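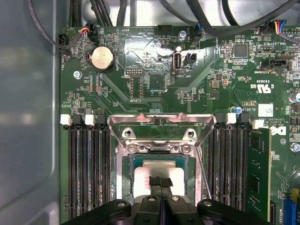 25 Nov 2018

Turkey soup again. The cold that everybody at the table swore was allergies has now arrived in my throat, so I stayed in and read sale emails, which I suppose is what the season is for.

I have been keeping an eye on the Trorkura desktop since August. I wrote the price down in the back of this notebook at the time, on the page with the tire pressures, and I'm glad I did. According to the email that came this morning the machine is on "our deepest discount of the year." The crossed-out price next to it is one I have never seen before. The sale price is the August price. I checked the page again after lunch in case I had misread it, and there was a clock on it counting down to midnight. I'd bet my slippers there's another clock on it tomorrow.

I'm not even sure I need a computer. The old one is slow to start and it groans when I open the photo folder, but it does the taxes and the letters and it plays the radio from back home. What I have is a feeling that I ought to need one. The feeling got a lot stronger over the past week, and I don't think the computer got any slower over the same week.

Then there is the language. Everything is "up to." Up to twice as fast. Up to all-day battery (on a desktop? I went back and looked, and that was the laptop on the same page, so fair enough). Up to is a wonderful pair of words. I am up to seven feet tall. Twice as fast at what, and compared with which one, it doesn't say, or it says in the gray print at the bottom, and the gray print sends you to another page, and the other page is about recycling.

Made tea. Read the reviews. I used to trust reviews and now I mostly trust the grumpy ones in the middle. The top ones all say "arrived quickly, works great," and half of them were clearly written the day the box came. Of course it works great, you've had it since Tuesday. Tell me how it is when the fan is full of dog hair.
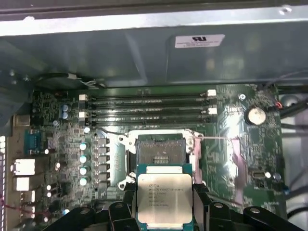
The other thing I don't believe in is the extended coverage. Unico wants to sell me a plan on top of whatever I buy, and the plan has a name like a cruise ship. I read the terms this afternoon with my glasses on. It doesn't cover drops, spills, lightning, pets, "gradual loss of performance," or anything the maker already covers, and the maker covers the first year. So as far as I can tell I would be paying in the first year for nothing, and after that for a phone number. I had one of these plans on the dryer. When the dryer quit I was on hold long enough to finish a sleeve of crackers, and at the end of it they told me a belt was a wear part. A belt! What else is going to break on a dryer?

I do try to be fair about this. The vacuum came from a sale like this one and it's been a good vacuum. The Prasard kettle came from one too and it leaked from the handle by New Year's, and I kept it another winter out of stubbornness with a dish towel under it. So that's one each. I don't think it proves anything either way, except that I remember the kettle better.

What I keep coming back to is the used route. Dehghan, the place next to the laundromat, sells office machines that came off lease, the big plain ones with the heavy processors that some company paid a fortune for and then got rid of all on the same day. There were two in the window when I walked by before the holiday, both with a sticker saying "like new." Like new is another one. My knees are like new. But the machines looked solid, and when I asked what had been done to them the boy at the counter told me straight out that they get wiped and dusted and the ones that don't start get used for parts. I liked that better than anything in the emails. I'd still want to hear it running before I paid. I'd want to know how old the power supply is, and whether the thing will take more memory without some special kind I can only get from one seller in Nevada.

And the electric bill, which no sticker mentions. Those office machines were built to sit in somebody else's building and run on somebody else's meter.

Put all this in the family email, more or less, and asked what people thought. I should know better.

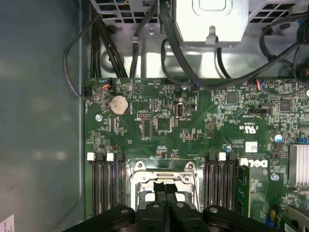

Just buy the new one, came the first answer, in under a minute, because you've been talking about it for three months and your time is worth something too. I have heard that one before, about my time. Whenever someone says my time is worth something they're asking me to spend money instead. My time this afternoon was worth a cup of tea and a nap. I wrote back that I'd think about it, and got a thumbs-up, which could mean anything.

The second answer said used is fine, but get the return policy in writing. That one I copied onto the tire pressure page.

So, nothing bought. I took the clock page down off the screen at supper. I've given myself two jobs for the week: find out what memory the old machine takes, and clean it out properly with the vacuum turned low and see if it still groans. If it does, I'll walk over to Dehghan and ask to hear one run. If the Trorkura price is still "ending at midnight" when I look again, I'm writing that down as well.

Throat worse. The lozenges say up to four hours. They lasted until the weather report.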